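The Long Way to Work

I gave up the highway in March. My old commute was 549 miles a month of brake lights and talk radio, and one morning I took the Claka exit by mistake and just kept going. The back road adds six miles each way. I haven't been on the highway since!

It runs past the grain elevator, over the creek, and then right through the middle of Dumach (population 2,774, if you believe the sign). I'd lived a short drive from that town for years and never once stopped for coffee. What a waste. 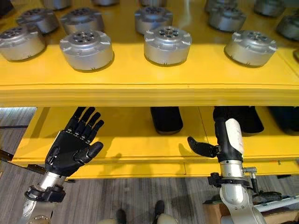
Now I stop most mornings at the Shehu, a diner with green stools and the best rye toast in the county. The owner, Florante Galang, starts my eggs when he sees my car pull in. He also thinks my route is dumb and has drawn me a better one on a napkin — two napkins, taped.

I tried it, of course. It goes up Grutach Hill, where you get the whole valley for maybe ten seconds before the trees close in again. I was late that day and didn't much care.

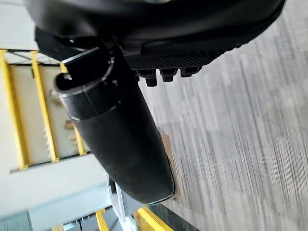

My friend Ekene Olatunji figured the extra gas costs me $577 a year, and he read me the number over the phone like a doctor with bad news. Fine. I used to spend more than that on gym fees, and I never went to the gym.

What I like best is the waving. People out there lift one finger off the wheel when they pass you, and it took me a month to get it right (my first tries looked like I was calling a waiter).

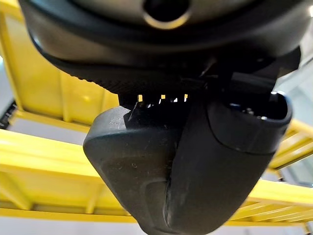 Winter may change my mind. Florante says the hill gets plowed last, and he has a lot of stories about trucks in the ditch. I've bought snow tires anyway, and a bag of sand for the trunk.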